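Workshop > Storage > Open bins > Gresness bin, grey

2 min read

Print this page | E-mail to a colleague

Gresness open bin, large, grey

Rectangular, no lid, tall flat walls. Sits on a bench or table and takes whatever ends up on it - tape measures, rolls of tape, empties, kids' blocks, metal bits waiting for a home. Floor is flat so round things do roll a bit. Two small holes near the front edge of the floor.

Length 700 mm, height 200 mm. Weight 6 kg empty, so get a second pair of hands if it's full. Grey is the only colour at the moment, please stop asking for the blue.

Stock: 33 left at the Ham counter. Next lot from Vemurano due in November. Backorders ok, pay on collection.

Wear: the floor marks. It will scratch and go dark in patches with normal use and we don't take returns for that. Dents on arrival are different - send a photo before you unpack the rest.

Cleaning: warm water, a bit of dish soap, soft brush into the corners. No steel wool. Wipe the seam on the back wall too, dust sits there.

Dividers (Istico range) sold seperately. Check the inside measurment first, the older ones are a touch wide. 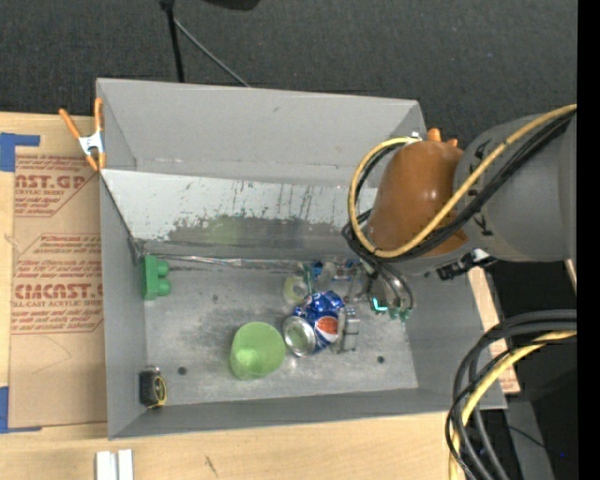
Words: Nanna Eskildsen | Checked by Leire Sepúlveda | 10/2/26

Bin in use, mixed load. Green block over by the left wall, small black tape measure in the front corner, light green cup and a crushed Pepsi can in the middle. Scuffs and smudges on the floor are the sort of wear meant above. Cans go to recycling first if you want the room.

Trade orders, ask at the counter or ring Ham.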